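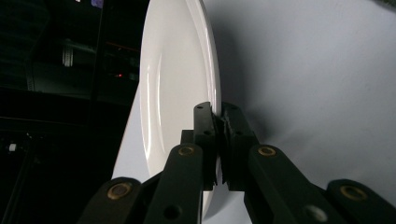

White plate, held upright by the rim.

Setau League Scorebooks

README, version 4

Transcribed scorebooks from the Setau League, an amateur baseball league whose clubs have spent decades writing down every pitch and then storing the results in places like the trunk of a Buick. The set covers 3,208 games. Some are complete. Some stop in the sixth inning, when the scorer evidently had somewhere to be.

Maintainer: Aurelia Berchtold. Corrections are welcome, including the angry ones, which tend to be the most detailed.

What's in the download

games.csv has one row per game: home club, visiting club, park, final score, innings played, and a completeness flag.
batting.csv has one row per player per game.
pitching.csv is the same idea, with more blanks. Setau scorers took a relaxed view of relief pitchers.
parks.csv lists every field, with former names. Whitfield Park has had several and the locals use none of them.
notes.csv holds anything written in the margins that could be tied to a game.

All files are UTF-8, comma separated, with a header row. Missing values are empty cells. A zero means the scorer wrote a zero. Please don't fill the empty cells with zeros and then write to me about the remarkable pitching at Kustari.

How it was transcribed

Each page was typed twice by different people. Where the two versions agreed, that reading went in. Where they didn't, I looked at the page myself and picked one, and the row is marked "adjudicated." If the page was no help to me either, the row is marked "disputed" and both readings are kept in the notes file.

Scorers used their own symbols. Most of them are a cousin of the standard system, but the Kustari club used a backwards K for any strikeout the scorer found embarrassing. We record all of these as plain strikeouts. The embarrassment is preserved in notes.csv under the tag "editorial."
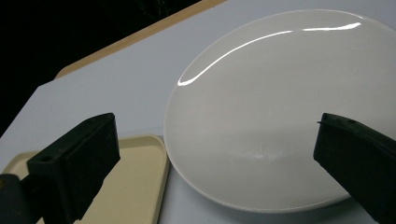
White plate and cream plastic tray.

Known problems

Names. Players are listed as written, so the same shortstop may appear as Modetti, Moddetti, Modeti, and on one rainy-looking page, Model T. The player_id column ties these together where we're confident. Where there were brothers on the same club with the same first initial, we're not confident, and neither was the scorer.

Doubleheaders. The second game was often scored on the back of the first. A few backs were never turned over during the original photographing, so those games exist in games.csv with a final score taken from the club ledger and nothing else.

Stolen bases. Whitfield credits its runners with far more steals than any other club. The visiting scorebooks for the same games show a good number of these as wild pitches. Both are in the data. Use the source column to decide whose side you're on.

Earned runs. Don't compute league-wide ERA from this. People do, and I get the email.

October games. The season officially ended in September, and anything played in October was an exhibition. The clubs kept score anyway and sometimes added the results to their season totals. Filter on game_type if you care about the difference. The clubs didn't.

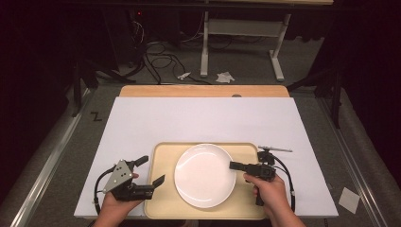
The completeness flag runs from 1 to 4. A 4 means every plate appearance can be replayed from the page. A 3 means the batting lines add up but the order of events has gaps. A 2 means we have totals only. A 1 means we have a score and faith. For anything involving individual players, stick to 3 and up.

Suggested uses

Club histories, settling arguments at reunions, teaching people to clean up messy tables. A random sample of 1,000 rows from batting.csv is enough to meet most of the problems described here and a few I've left for you to enjoy.

Poor uses

Anything that needs a fair comparison between parks. The right field fence at Kustari was moved 40 feet during one off-season, and the ledger mentions it only in a complaint about the cost of posts.

Changes in version 4

Merged duplicate entries for the Whitfield road games.
Split park names from park locations.
Restored a triple that had been typed as a double. Its owner's grandson was very polite about it, twice.

To report an error, include the game_id, the column, and what you think it should say. A photo of the page helps. "My uncle was faster than that" doesn't, though I've kept the letter.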